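Chapter 7
Building and Fitting a Gripper

In Chapter 6 you finished the arm and ran its joints without a load. This chapter covers the part that touches things. You will print a two-sided gripper, press in the threaded inserts, join the linkages, and try the result on soft items before hard ones.

The design used here is the Westerberg pattern, revision of June 29, 2019. It prints on any machine with a bed the size of the Clanier workshop printer, and the parts can be made at home over a weekend. Print one side first and check the fit before you start the other.

Rigid blocks are a poor first test. Almost any gripper will hold a block if it closes hard enough. Thin plastic film is harder, as it folds, slides, and gives the fingers very little to press on. A finger plate that is slightly out of line will show up at once with a bag, where a block would hide it.
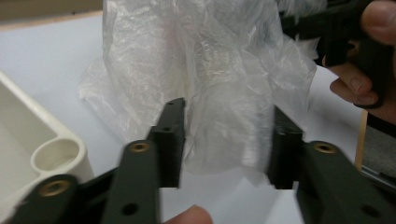 Trornen, writing on the workshop's message board, would put the inserts off until last: I'd run the linkage dry with plain screws for a day before heating any brass into it. I set mine crooked on the first try and had to reprint both long arms.

That order works too, and Section 7.3 gives the steps for it. Plain screws wear the holes, so keep the dry run short — 100 open and close cycles is plenty — and replace any part that has loosened.

Before you begin, you should have the following on the bench:

Printed parts for both sides, cleaned of support material
Brass threaded inserts and a soldering iron with a flat tip
Screws to match the inserts
A thin plastic bag for testing

Section 7.1 starts with the finger plates.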